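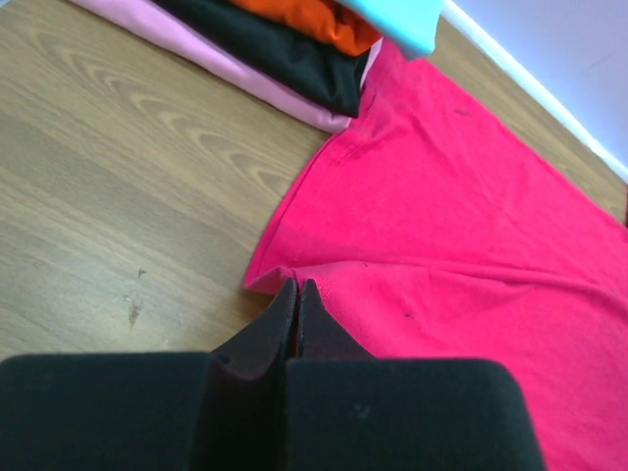
If you have ever opened a drawer for one shirt and had the whole pile come out with it, this page is for you. I folded badly for most of my life – sleeves poking out, necklines stretched, everything squashed down with the flat of my hand until the drawer would close – and it was Ye-ji Kang who finally sat me down one November evening and taught me to do it properly. What follows is her method, more or less, with a few habits of my own that have crept in over the years.

You don't need anything special. A clean stretch of floor is fine, and I like it better than a bed, where the mattress gives under your hands and the cloth slides about.

## Step 1: Lay it out flat

Give the shirt a good shake by the shoulders and let it down front side against the floor. Pull gently at the hem, then at each side seam, and smooth outward from the middle with your palms. Don't fuss over every little ripple. The long creases are the ones to chase, because they get pressed in once other clothes are sitting on top of them.

Sleeveless tops want a lighter touch. The armholes curve inward and stretch easily, so hold them by the side seams or the shoulders and leave those curved edges alone until the body is flat.

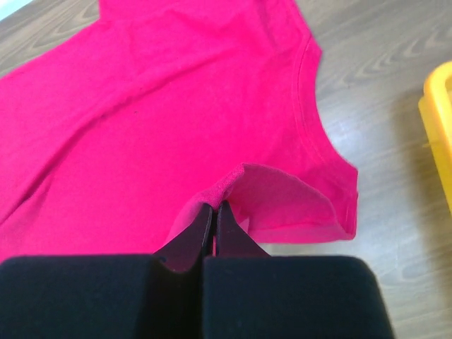
*Plain pink knit, with a long crease still to smooth out.*

## Step 2: Bring in the sides

Take one side and fold it toward the middle, so the edge runs straight from shoulder to hem. If there is a sleeve, double it back on itself so it lies inside the fold. Do the same on the other side. You should have a long strip the same width all the way down, and if it looks more like a slice of pie, just open it and try again (I still do this with anything that has a wide neck).

## Step 3: Fold up from the hem

Bring the hem up to just below the collar, smooth it once, and fold in half again. Nam-gil Sun prefers to fold his in thirds, and they do stand up nicely in a shallow drawer, so please use whichever suits the furniture you have. For a stack on the floor or a shelf, halves give a wider bundle that stays where you put it.

## Step 4: Build the stack

Set each bundle down with its rounded fold facing you and the loose edges toward the wall. That way you can lift the upper layers with one hand and slide out the one you want. I put mine in a corner where I won't kick it on my way past with the next armful. Try to keep the fronts lined up, but a bit of overhang from a thick piece does no harm. 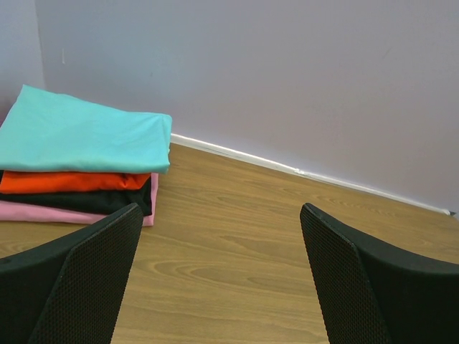

**Clistville Home Skills Club – Laundry & Linens Group**

Keep a stack low enough that you can carry it to the drawer in one go. Twelve thin tops might be fine where six heavy ones would lean, so go by feel, and start a second pile when the first begins to sag to one side.
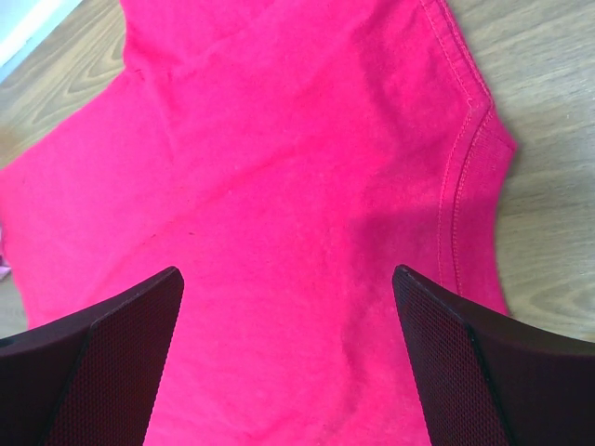

## Step 5: Check the edges before you put it away

While a shirt is still open in front of you, run a finger along the stitching at the hem and cuffs. Cotton jersey likes to roll at the edges, and a rolled hem will stay rolled if you fold over it. Press it flat with your thumb, working along the seam a few inches at a time. Pick off any lint as you go, or use a soft clothes brush.

If you come across a loose thread, snip it and don't pull! Anything that needs mending goes in its own little pile by the sewing box, and the rest can go straight into the drawer.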